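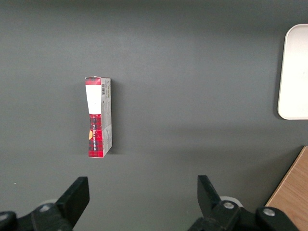
Figure 3. Wrist view from the open day: small carton with a red plaid print, standing between the open fingers.

4.2 Open day in Ranonthorpe

The system was shown to visitors on 23/05/2025. More than 620 persons passed the stand, and 11 of them agreed to give a spoken command. Each visitor chose one object and named it in own words — we did not correct the wording. The carton was called "the box" by most, but also "the tartan one". Two operators, C. Morais and N. Fehr, stayed beside the table and could stop the arm.

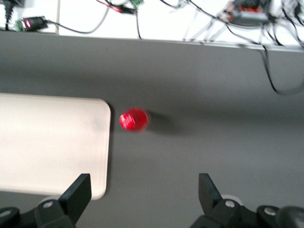
Figure 4. Wrist view with the red ball next to the flat white board.

For the ball, the color was almost always part of the command. Children asked for it more often than adults did. We report these commands separately from the laboratory set, as the visitors had heard each other speaking.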